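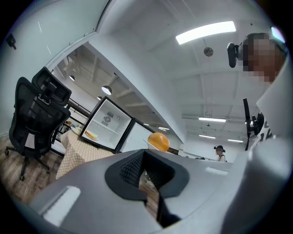 Chapter 4. Budgeting for Hand-held Grippers

The purchase price of a gripper is the smallest part of what it costs to put one to use. A plan that stops at the supplier's quotation will fall short within the first month, and the shortfall is usually found in items that no catalogue lists. Consider what surrounds the tool in a working room: a fridge with a glass door, a table and its cloth, mesh office chairs, a camera worn on a head strap. Each has to be bought, borrowed or written off against some other budget, and each takes up floor area that must be paid for.

This chapter divides costs into capital items, consumables and space. Grip pads belong under consumables. So do food items, which are replaced often and are easily left out of a first estimate.
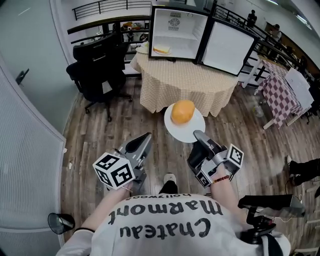
Figure 4.1 Two hand-held grippers in use above a plate and bun, each fitted with a marker cube.

Grippers should be costed by the pair where the task needs both hands. In the Nundley plan, worked through in Section 4.3, Louro and Karras allowed 3,265 pounds for capital items and 784 for consumables over 10 weeks. Space was charged separately at 656. Their first draft had no line for spares – an omission that the reader is asked to correct in Exercise 4.2.

4.1 Capital items

A capital item is one expected to outlast the project for which it is bought.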